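Search this site: Enter keywords Go

Brarkex shelf-picking cell, Plinville
Post-fault inspection checklist, with comments
Completed 07/03/2019, after the grip force fault

Scope. The fault occurred during restocking trials. The gripper controller lost its force reading while closing and held the last commanded value, which was the upper limit. The can in the grip was crushed at the rim. There was no injury. The cell was locked off and this checklist was completed before power was restored. Items marked FAIL must be closed before any run above creep speed.

1. Isolation and stop circuit

1.1 Main isolator locks in the off position. PASS.
1.2 Emergency stop on the body drops power to both arms. PASS.
1.3 Pendant stop drops power to both arms. PASS. The button needs a firm push. Replace at next service.
1.4 Gripper behaviour on loss of power. FAIL. The jaws hold position, as designed, but the manual release was stiff and took 9 seconds to free. The limit in the Gullmont procedure is 3 seconds.

2. Gripper

2.1 Finger fixings torqued and marked. PASS.
2.2 Contact faces free of cuts and embedded debris. PASS.
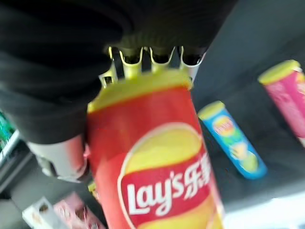

2.3 Force sensor reading at rest and under load. FAIL. The sensor reads correctly at rest. Under load the signal dropped out twice in 50 closures, both times with the wrist turned past its midpoint, and a connector fault is suspected. Thin-walled goods give little warning before they deform, and on a product such as the red Lay's can the pale prongs bear on the yellow lid while the silver finger presses on the side of the body, so excess force at either point will reach the rim or the wall first. The connector is to be remade and the closure test repeated in full, at all wrist angles.
2.4 Force limit held in the controller, independent of the sensor. FAIL. No such limit was set. The value in the commissioning sheet from January had never been loaded.
2.5 Controller response to a missing reading. FAIL. It must stop and open by 2 mm. At present it holds the last value. Negash have been asked for a corrected parameter file.

3. Work area

3.1 Shelf edges sound and shelves level. PASS.
3.2 Goods stable when placed by hand. PASS WITH COMMENT. Cylindrical goods can settle at an angle against a neighbour. The pick routine assumes they are upright. A tilted can is gripped off centre, which raises the load on one side. Add a tilt check before approach.
3.3 Table stable, no movement when pushed at the corner. PASS.
3.4 Floor clear of trailing cables within the travel area. FAIL. Reroute along the wall or fit a cable cover. The wheels must not cross an unprotected cable.
3.5 Seating and loose furniture outside the reach of either arm. FAIL. Mark the limit on the floor with tape. 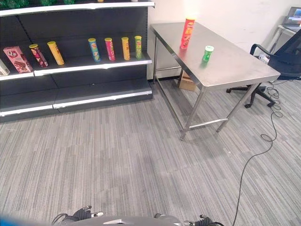
3.6 Operator position has a clear view of both grippers. PASS.

4. Return to service

4.1 Repeat 1.4, 2.3, 2.4 and 2.5 with the arms at creep speed and no goods in the cell.
4.2 Repeat 2.3 with goods. Use stock already written off.
4.3 Fit the cable cover and mark the floor before the first full-speed run.
4.4 Attach the old and new parameter files to this sheet. The comparison was left out after the previous fault and had to be done again from backups.

Result: NOT RELEASED. Creep speed only, one operator at the pendant.

Comments (3)

plc_dave
On 2.5, check that the stop and open action also works when the reading freezes at a plausible value. A missing signal is the easy case. Ours passed that test and then crushed a tray on a frozen one.

Wrenfield
We have the same release as in 1.4. The pin was dry from the factory. Clean it, light oil, and it came well under the limit.

cellblock9
Is the tilt check in 3.2 done with the wrist camera or the head camera? With the wrist one we found the view was blocked by the fingers at close range.

Contact the Brarkex safety desk | © Brarkex 2019 | Back to top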